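Workshop Tips: Collecting Hand-Held Gripper Demonstrations in a Shared Room

Home › Tips › Workshop › Demonstration collection

Compiled by Vitalii Kushnir. Last revised in May.

These notes apply to the Remville and Stomley rooms. They cover household tasks recorded with hand-held grippers and head cameras, several people working at once. Task sheets are kept separately. The numbers come from the Duman set, which closed at 3,907 accepted demonstrations, with 184 more rejected at review.

Before the first take

Wipe the gripper camera lens with a dry microfiber cloth. Do the head camera next. A thumbprint on the gripper lens is hard to notice on a phone-sized preview and shows up as a soft patch in every take until someone cleans it.

Open and close the fingers fully five times. The pads should meet evenly along their length. If one pad has crept on its mount, loosen both screws, close the fingers on a strip of card, and retighten. Do not correct one side only.

Check the clock offset between the gripper and the head camera. Anything over 17 milliseconds goes back to the bench. Restarting both units together usually clears it.

Charge level below 30 percent: swap the battery now. Swapping in the middle of a task splits the recording, and the two halves will not be joined later.

Markers

Printed markers must be flat, matte and complete. Laminated sheets throw glare from ceiling tubes and drop out of tracking at shallow angles. Print on heavy uncoated stock and glue to a rigid backing with spray adhesive. Tape over the face of a marker, even clear tape, makes it unusable.

Replace any marker with a bent corner. Keep the white border; trimming it to save space is the most common reason a new marker is not detected.

Spacing and cables

Two or more operators can share a room if each has a clear turning circle. Stand with the arm out and the gripper in hand, turn once, and move whatever you would have hit. Add the depth of the backpack. People forget it when they step backward from a table. 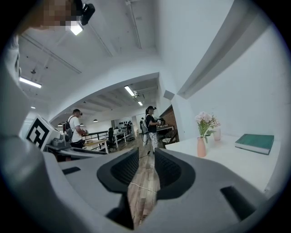 Collection under way, seen from one of the grippers. A thin white cable crosses the floor between the finger pads.

Route cables behind the operator and along the wall where possible. If a cable has to cross open floor, lay it straight, with slack at the operator's end. Coiled slack underfoot catches on chair casters. Check the run again after every change of station, including changes made by the person next to you.

Other people in view are acceptable. Faces are blurred in processing, so there is no need to clear the room or turn away. Do not talk to an operator during a take. The head follows the voice, and the head camera goes with it.

Table setup

Leave ordinary objects on the tables. A vase, a cup or a book that has no part in the task is useful clutter, and a model trained on bare surfaces does poorly on full ones. Move the clutter between takes, a hand's width or more, and change at least one item every ten takes.

Glassware is the exception. Use it only when the task sheet asks for it.

During the take

Start with the fingers open and the gripper still for two seconds. End the same way.

Move at the speed you would use at home with something slightly fragile. Very slow takes are rejected as often as rushed ones. Crisanto Javier reviewed the Duman rejects and found the largest group was pauses: the operator reached the object, stopped to think, then went on. Decide on the grasp before starting.

If you miss the grasp, back off and try again in the same take. Tag it "recovery" afterward. These are wanted. If you drop the object on the floor, stop, tag the take "drop," and begin a new one.

Keep the free hand out of the work area unless the task is marked two-handed.

Labeling

Write the label directly after the take. Use the verb and object from the task sheet, nothing else: "place cup," "close book." Synonyms cost review time. Buvix accepts free text in the notes field, and remarks about lighting or a slipping pad belong there.

Packing up

Wipe the pads with a barely damp cloth. Alcohol hardens the rubber on the older sets. Store grippers with the fingers open, hang the backpacks by the top loop, and upload before disconnecting power.

See also: Re-gluing finger pads; Marker print settings; Task sheet index.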